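3.2 Trier et plier sur le lit

Avant de commencer, prenez le temps de bien tendre le couvre-lit : un matelassé fait une excellente surface de pliage, pourvu qu'il n'y ait pas de gros faux plis dessous. Ouvrez le rideau si vous le pouvez, car les vêtements noirs, vous le savez sans doute, se ressemblent tous dans la pénombre !

1. Repoussez les coussins et les oreillers contre le mur. Inutile de les descendre par terre, vous les remettrez en place à l'étape 8.

2. Pliez la couverture en premier et gardez-la sur un côté du lit.

3. Rassemblez les pièces sombres, puis prenez-les une par une, en commençant par les tricots.

4. Saisissez chaque tricot par son bord côtelé et soulevez-le doucement, en laissant le reste retomber de lui-même ; les manches ou les jambes se démêlent souvent toutes seules.

Attention : ne secouez jamais une maille lourde en la tenant par un seul coin. Elle se détend, et croyez-en notre expérience, elle ne revient pas toujours.

Remarque : les petits objets de la tête de lit peuvent rester où ils sont. Ils font l'objet de la section 3.4.

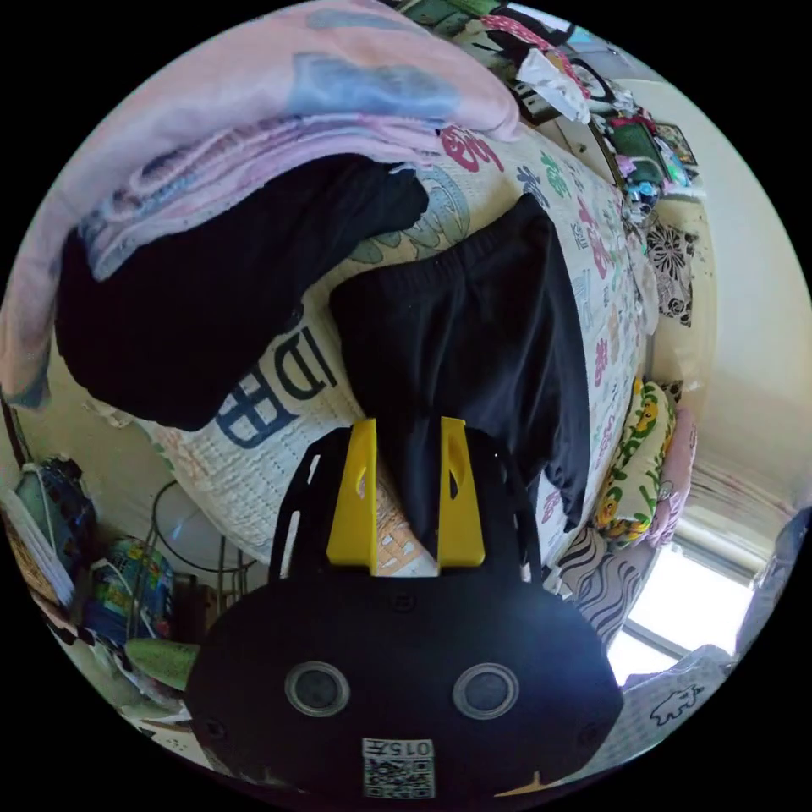

5. Reposez le vêtement bien à plat, lissez-le du dos de la main et pliez-le en 2 dans la longueur.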